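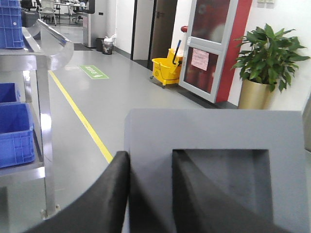 From: Edvin Solheim
To: back-of-house list
Subject: Re: Re: blue bins on steel shelving, a proposal

On the proposal in general, before I get to the parts I don't believe: yes, the corridor needs sorting out, and yes, I'm glad somebody wrote it up. I read the whole thing twice. I'm still not persuaded that buying more of what we already have will fix it.

Kanako Hirose wrote:

> Hi all,
>
> I've been looking at how we store small parts between the
> corridor and the desks, and I'd like us to standardize on the
> blue plastic bins and the stainless steel shelving. Everything
> matches, everything wipes down, and people can find what
> they need. Poreo has the bins in packs of 12 and they stack
> with the ones we own. Sekiguchi will match the shelving.
>
> I'd retire the gray ones, and everything goes inside the yellow
> line. The whole order comes to 339 before shipping. I think we
> could have it done by the end of May if people pitch in for an
> afternoon.
>
> Thoughts?
>
> Kanako

Thoughts, since you asked.

"Everything matches" is the part I trip over. Matching is how we got here. When the bins are all the same blue, the only way to know what's in one is to pull it out and look, and once it's stacked under another one you have to move that first. I watched a person do this for a single bag of cable ties last month. It took longer than walking to the store room would have. A label would help, and I mean one with words on it that you can read while standing up. We said we'd do labels the last time, too.

Then the retiring of the gray ones. Why? They hold things. If the complaint is that they don't stack with the blue, fine, put them where nothing has to go on top of them. I'd rather keep a bin that looks wrong than pay to replace it with one that looks right.

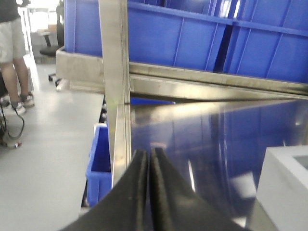
The steel itself I have no quarrel with. It's sturdy and it cleans up with a damp cloth. What I don't accept is that it keeps itself tidy, which the proposal more or less assumes. A shiny flat top at waist height is an invitation to put down whatever you're carrying, and a second one will collect twice as much. When we had the Drerau benches it was the same story, and those were ugly enough that you'd think people would stay away from them.

> everything goes inside the yellow line

Agreed, with no reservations. I'd do this one first, and it costs zero. But can we please say who checks? A line on the floor only means something if somebody minds when it gets crossed. The same goes for the trash cans. Either they have a fixed spot or they drift, and at the moment I couldn't tell you which of those two we've decided on.

About the money. 339 isn't a scary number, but Clornora was also going to be a small order, and by the time we'd added the lids and the dividers and the little clip-on card holders that fell off, we were a long way past it. Does the price include lids? Does anyone want lids? I don't, for the record. A lid becomes a shelf within a day.

So here's what I'd back. Empty every bin we've got onto a table, throw out what's dead, and see how many we need once that's done. My guess is fewer than we own now. Label those, in big letters, on the short side facing out. Leave it alone for 18 working days and then look again. If we're short after that, order a pack and I'll shut up about it.

Kanako, you'll say this is what I said about the key cabinet, and you'd be right, and the key cabinet still has empty hooks in it.

I can do an afternoon, any time after 2 pm. I'll bring a marker that works.

Edvin

PS. Someone asked whether the wire ties come in boxes of 2000 or whether that was a typo. It was not a typo. Please stop ordering them.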